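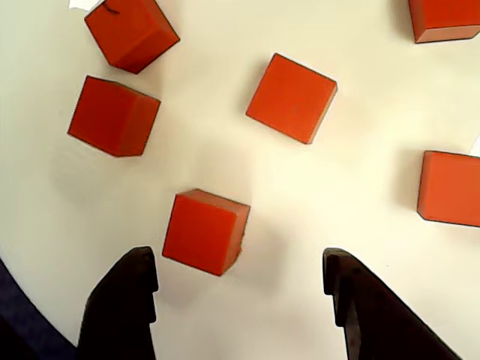 Red cubes on the test table at Honanau, with the gripper's fingers at the bottom of the frame.

Picking up a block is an old problem in robotics. Choosing which block to pick up is the part that keeps the software team at Honanau busy.

The company's planner, called Putton, takes a picture from above the table and has to turn it into a single decision: go to this cube, at this angle, now. When the cubes all share one color and one size, the program can't lean on looks to tell them apart. It has to keep track of each one by position and rotation alone.

Early versions did this badly. The planner scored every cube again on each new camera picture, and two cubes with nearly equal scores would trade places at the top of the list. The arm started toward one, slowed, and swung toward the other. In one run of 200 picks, it changed its mind partway through 14 of them.

The fix was small. Once Putton commits to a cube, a rival has to beat it by a set margin before the arm will turn. The team tuned that margin over most of July, using logs from 979 earlier picks.

Cubes at the border of the view were harder. A cube that is only partly visible gives the software fewer edges to work with, so its estimated center tends to slide inward. Putton now marks these as incomplete and leaves them alone until the arm has moved and the whole top face can be seen.

Shadows also caused trouble. The side of a cube is a darker red than its top, and the first segmentation model, bought from a supplier named Sterkurley, often counted both as one surface. Grasp points landed too close to one side. The team retrained the model on 542 hand-labeled pictures in which only the top face was outlined. Labeling took longer than the training did.

A viewer called Wieczorek replays each pick beside the scores the planner gave at the time. Engineers use it mostly to find the moment when a plan changed. It still can't show two runs side by side, and that feature is next on the list.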